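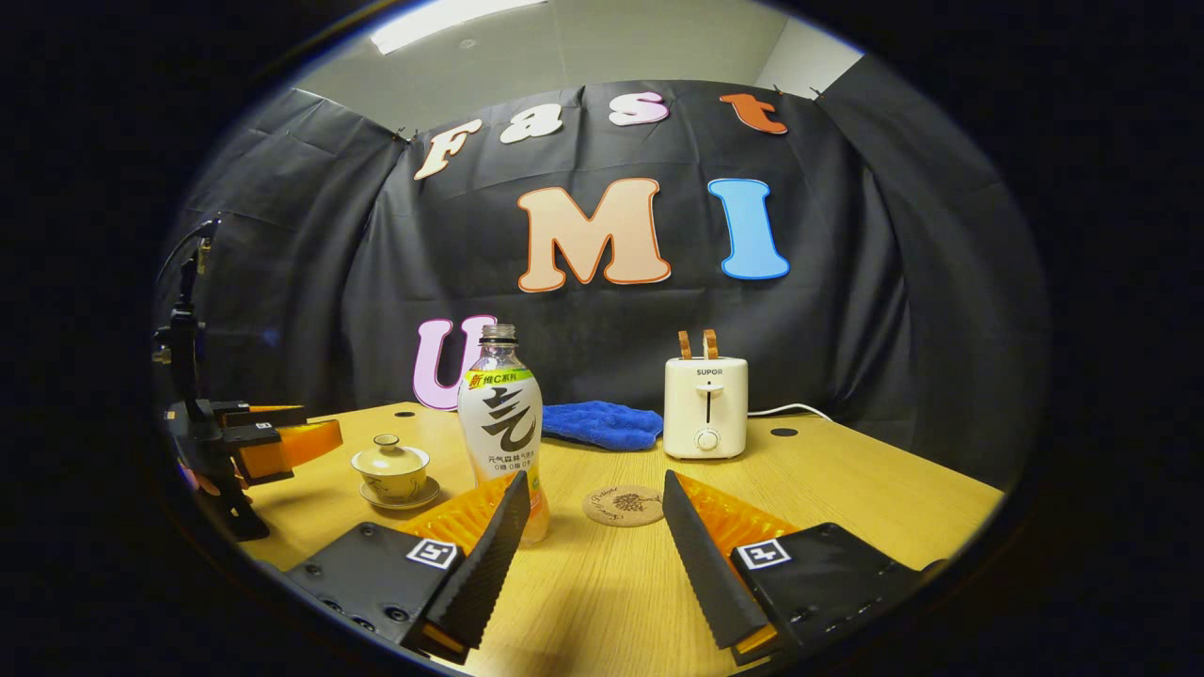

Fig. 1. Hand-held gripper over the tabletop, with a coaster, bottle, lidded cup and toaster in reach.

Session 4: When the marker goes missing
Handling and Grasping, lab notes
Instructor: Arūnas Sakalauskas

Bring these notes with you on Thursday. We'll be spending the whole session on one fault, and it is a lovely one – small cause, big confusion, and a trail you can follow all the way back if you know where to look.

Background

The finger plates each carry a square black-and-white marker near the pad. Our width estimate comes from those two markers and nothing else. The software finds both squares in the camera view, works out the distance between them, and turns that into an opening width. There is no encoder in the hand unit to check it against.

So what should the software say when it finds only one square? Think about this before you read on. It is the whole session in one question!

What happened

In July the Siliņa group recorded 70 demonstrations of a simple table task: pick up the bottle, set it down on the coaster, back away. Replay on the arm went well at first. Then the arm came down over the bottle with the fingers nearly shut, pushed the cap sideways and knocked the bottle over. The operator hit the stop button quickly and no one was hurt, but the tabletop got a good soaking and the toaster had to be unplugged and moved before anyone could start wiping up.

They ran it again with an empty bottle. Same result, same spot in the motion.

First guesses (all wrong, all worth making)

Calibration drift. They redid the calibration and the numbers barely moved.
A loose finger plate. They checked every bolt and all were tight.
Slow network. The logs showed no late commands near the fault.

I like this list a lot. Each guess was reasonable, each could be tested in a few minutes, and each one was written down with its result. Please do the same in your own reports, including the guesses that embarrass you.

The real cause

Someone finally plotted the recorded width against time for the bad demonstration. At the approach, the curve dropped from fully open to 2 mm in a single step, stayed perfectly flat, then jumped back up. Fingers don't move like that. A hand squeezing a gripper gives you a slope, always.

Going back to the video, they saw glare from the ceiling light washing out the right marker during exactly that stretch. The tracker, which we call Imus, had lost the square. Instead of reporting a gap in the data it filled in the default value from its settings file, and the default was 2. The replay software, Pravari, took that as a real command and closed the fingers on the way down.

Marker detection over the full set was 99 percent, by the way. Everybody had looked at that number and felt fine. The missing frames were bunched together at the moment that mattered most.

What was changed

Imus now reports a lost marker as missing. Short gaps are filled by interpolation and flagged; longer ones reject the demonstration.
Pravari refuses any width command that would need the fingers to move faster than they can. It holds position and asks the operator.
First replay of any new recording is done at low speed, with empty containers and nothing plugged in on the table.

In the lab on Thursday

Work in pairs. You'll get the Brarno log folder with the original recordings. Find the bad demonstration using only the width curve, then confirm it in the video. After that, look for a second one. It is in there, it is shorter, and it never caused a crash – write a paragraph on why.

Keep your hands clear of the arm whenever the stop button is released, and agree out loud who is holding it before each run.

Reading for next time: the chapter on missing data, up to the section on filters.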